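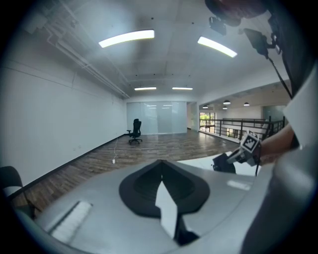

Hand-held grippers in the long hall, with the mezzanine railing off to the right.

Most of the argument about teaching robots by hand is about money, and I think it should be about attention.

Kevin Grajales runs demonstrations at Koltetti, and in November he let me do 25 of them. The task was folding a dish towel in thirds. I held the grippers, did the fold, put the towel back in a heap and did it again. By the tenth one I was rushing the second corner. Kevin saw it before I did. He threw out 3 of my runs and kept the rest, which I thought was generous.

The other way to do it is remote control. The operator sits at a station and drives the arm through the same fold. Wálter Alvarado has worked that way at Rengifo for years and he defends it well. Everything he records is something the arm has done, so there is no guessing later about whether it can reach. He is right about that. He is also slow, and he says so. A fold that takes me a few seconds takes him most of a minute, and his shoulders hurt by lunch.

I come down on the side of the hand tool. A person holding a gripper still moves like a person. You slow down near the edge of the cloth and you shift your grip when it slips -- small things that tend to drop out when you are steering from a chair.

But the companies buying this work treat it as piecework. The Brotside set has 2118 towel folds in it. Kevin's has 1662. Buyers ask for the first number and stop asking. I would want to know how long the shifts were, who was allowed to throw a run away, and whether the person folding at four in the afternoon was as careful as they were at nine.

Pay by the hour. Cap the session. Let the people holding the tools reject their own bad runs without losing money for it. Koltetti does the first two and is still arguing about the third.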